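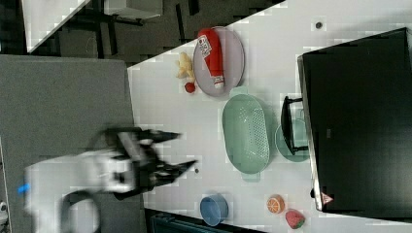
卓上で扱う品物はどのようなものですか。

台所まわりの小物が中心です。皿、ボウル、水切りかご、ケチャップのボトル、果物のおもちゃ、オーブントースターなどを、作業指示書に従って天板に並べ、終了後に元の棚へ戻します。

卓上キッチン用品の配置・整理スタッフ募集(Jukton作業室)

掲載日 2025年5月7日
募集者 Kerkonent 備品管理係
勤務場所 Jukton、Urngate棟1階 作業室
職種 卓上用品の配置、片付け、清掃、台帳記入
雇用形態 有期パートタイム(8月末日まで。更新の可能性あり)
募集人員 4名
時給 1,279円(交通費は別途、当社規定により支給)

業務の概要
Kerkonentは、台所用品と食品のおもちゃを使った卓上レイアウトの作成と管理を行っています。今回募集するのは、Jukton作業室で日々の配置替えを担当するスタッフです。配置替えとは、指示書に記載された品目を棚から出し、天板上の指定位置に指定の向きで置き、記録後に片付けるまでの一連の作業を指します。調理は行いません。食材も扱いません。

配置1回あたりの標準時間は30分です。この時間には、品目の取り出し、拭き上げ、配置、照合、収納を含みます。所要時間の超過による減給はありません。超過した場合は、台帳の備考欄に理由を記入してください。

取扱品目
登録品目は現在41品目です。品目ごとに管理番号と定位置があり、区分は次のとおりです。

食器類
丸皿、楕円皿、ボウル、把手付きの小さな器など。淡い紫や薄いピンク、淡い緑といった近い色調のものが混在するため、色名だけで判別せず、必ず管理番号で照合します。

水切り・下ごしらえ用品
水切りかごなど。穴のある品目は埃が残りやすく、清掃手順を別に定めています。

食品のおもちゃ
バナナ、いちご、輪切りのオレンジなど。小さいものは転がりやすいため、運搬には浅型の仕切り箱を使用します。

調味料ボトル
ケチャップのボトルなど。立てて置く場合と寝かせて置く場合があり、寝かせる場合はキャップの向きも指示書に記載されます。

据置機器
オーブントースターなど。重量物として扱い、移動が必要な場合は2名で作業します。通電作業は担当業務に含まれません。

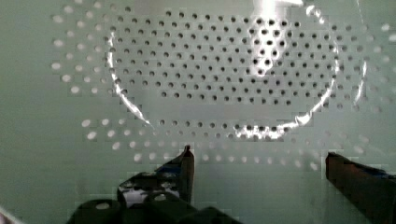

水切りかごの穴は、どのように清掃しますか。

乾いた柔らかいブラシで表裏の両面を掃き、その後に固く絞った布で拭きます。穴に異物が残った場合は、金属製の針や串を使わず、備え付けの樹脂製ピックで押し出してください。

清掃基準
清掃は、配置前の点検と配置後の拭き上げに分かれます。配置前の点検では、指紋、糸くず、シールの糊残りの有無を確認します。光沢のある縁は指紋が目立つため、持ち上げる際は縁の外側を避け、底面または把手を支えます。

穴のある品目については、次の順に作業します。
・明るい場所で表面を斜めから見て、付着物の位置を確認する。
・ブラシは中央から外周に向けて動かす。
・縁の内側の曲面は布を指に巻いて拭く。
・最後に裏返し、穴を通して光が均一に見えることを確認する。
・確認後、裏返したままにせず、棚の定位置に収納する。

洗剤は中性のものに限ります。漂白剤、研磨剤、アルコール濃度の高い除菌液は使用できません。水洗いをした品目は乾燥棚に移し、台帳の状態欄を「乾燥中」に変更します。乾燥中の品目が指示書に含まれている場合は、係に連絡して代替品の指示を受けてください。担当者の判断による代替は認めていません。

配置の手順
指示書には天板の見取り図、品目の管理番号、向き、重なりの有無が記載されています。見取り図は真上から見た図です。作業者が立つ位置によって左右の感覚が変わるため、最初に図の上辺と天板の奥の辺を合わせてください。

据置機器を先に置き、次に大きな食器、最後に小物を置きます。皿の上に品目を載せる指示がある場合は、皿の位置を確定してから載せます。載せた後に皿を引きずって動かすと天板に擦り傷が残ります。位置の修正が必要な場合は、載せた品目を一度外し、皿を持ち上げて置き直します。
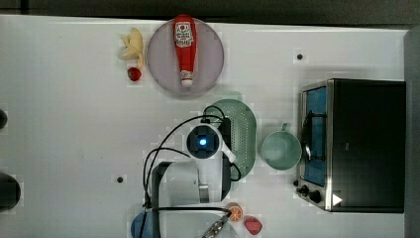 配置例:白い天板上のケチャップのボトルと皿、緑の水切りかご、オーブントースター。

照合は、見取り図と天板を同じ向きで見比べて行います。確認項目は、品目の過不足、向き、隣り合う品目との間隔、機器の扉の状態です。皿の縁からはみ出す置き方が指定されることもあります。はみ出しを誤りと判断して直さないよう注意してください。判断に迷う配置については、現状を保持したまま係に照会します。

天板にある小さな黒い点は位置合わせの目印として使用しません。以前の作業者がこれを基準に配置し、見取り図とのずれが生じた事例があります。基準は天板の辺と、図中に示す据置機器の前面です。

台帳の記入
台帳はWooという社内の管理表に入力します。入力項目は、作業開始時刻、終了時刻、指示書番号、使用品目、破損・汚損の有無、備考です。入力は作業室の共用端末で行います。表計算ソフトの基本操作ができれば支障ありません。関数の作成や集計は求めません。

品目の破損を見つけた場合は、発生時期が不明であっても入力してください。色移り、塗装の欠け、把手のゆがみ、キャップの緩みも対象です。通常の取り扱いによる破損について、スタッフに費用を請求することはありません。

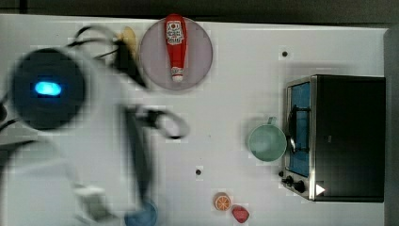
小物の扱いでは、収納時の紛失が最も多く報告されています。いちごや輪切りのオレンジのような小さな品目は、ボウルや鍋の内側に入ったまま棚に戻されることがあります。収納前には容器をすべて上から確認し、中が空であることを見てから棚に置いてください。指示書に「容器内に収納」とある場合のみ例外とします。

収納棚は区分ごとに段が分かれています。食器類は下段、おもちゃは中段の仕切り箱、調味料ボトルは中段右側、水切り用品は上段です。上段への収納には踏み台を使用します。品目を両手に持ったまま踏み台に上がることは禁止しています。先に中段の仮置き場へ置き、踏み台に上がってから移してください。

勤務時間
午前の部または午後の部を選択できます。両方に続けて入ることも可能ですが、間に休憩を取っていただきます。勤務表は月ごとに作成し、希望は前月中に受け付けます。急な欠勤は、始業前に備品管理係の代表電話へ連絡してください。

応募資格
・18歳以上の方(高校生不可)
・日本語の指示書を読み、記載どおりに作業できる方
・立ち作業が可能な方
・近い色調の品目を管理番号で照合できる方
・8月末日まで継続して勤務できる方

色の見え方に不安のある方も応募できます。照合は管理番号を基準としており、色名は補助情報です。経験は問いません。倉庫の棚卸し、店舗の陳列、保育施設の教材管理などの経験がある方は、応募書類に記載してください。

服装・持ち物
作業着の貸与はありません。袖口が広がらない上着と、滑りにくい靴を着用してください。指輪、腕時計、長いネックレスは食器に傷を付けるおそれがあるため、作業中は外してロッカーに保管します。手袋は備え付けのものを使用します。香りの強いハンドクリームは、品目に移るため使用を控えてください。飲み物の持ち込みは休憩室に限ります。

研修
初回勤務日に、品目の区分、見取り図の読み方、清掃手順、Wooへの入力方法を説明します。その後、既存スタッフと組んで実際の配置を行います。研修中の時給は本採用後と同額です。研修終了の判定は、指示書1件を単独で配置し、照合まで完了できることとします。判定に至らない場合は研修を延長します。

選考方法
書類確認の後、Urngate棟の作業室で面談と実技を行います。実技では、見取り図を見ながら皿、ボトル、小物を天板に配置していただきます。速さは評価の対象としません。管理番号の照合、持ち方、位置の修正方法を確認します。準備は不要です。

応募方法
当社所定の応募用紙に必要事項を記入し、Kerkonent備品管理係あてに郵送するか、Urngate棟1階の受付に提出してください。応募用紙は同受付で配布しています。封筒の表に「卓上用品スタッフ応募」と明記してください。希望する時間帯と、勤務開始が可能な時期を用紙の備考欄に記入してください。

提出書類は返却しません。選考終了後、当社の規定に基づき廃棄します。記載された個人情報は選考および採用手続きにのみ使用します。募集人員に達した時点で受付を終了します。選考結果は、採否にかかわらず書面で通知します。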